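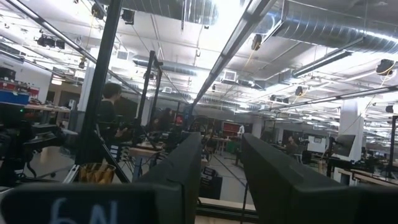 Page last changed: March, 4.40 pm

By the Stusholm news desk

Well, I've got good news for anyone who's been freezing at the back of the Jarnport bus all winter. The 108 is going to start running through to Skevard in the evenings, and it'll be 2 buses an hour until the last one goes!

I went along to the drop-in at the library (lovely biscuits, very hard chairs) and had a good look at the new timetable. The first late bus leaves Stusholm harbour just after seven and goes the long way round by Mäkelä, so those of us up the hill finally get a stop of our own. I've been moaning about that walk for years, as my neighbours will tell you.

The council had 772 replies to its survey, and 300 of them asked for later buses, mine included. Fares stay as they are until the summer. What happens after that I couldn't get anyone to say, and I did ask twice.

One grumble: the stop by the old bakery is going, so if you catch it there you'll need to cross over to the chemist's. Paper timetables are at the library desk now, and the changes start after the Easter holidays.

Comments (3)

hilltopper: About time. My daughter finishes work at nine and I'm always the taxi.

Bus_fan_Skevard: Does it still wait for the ferry?

mossyboots: Sad about the bakery stop, it's the only one with a roof.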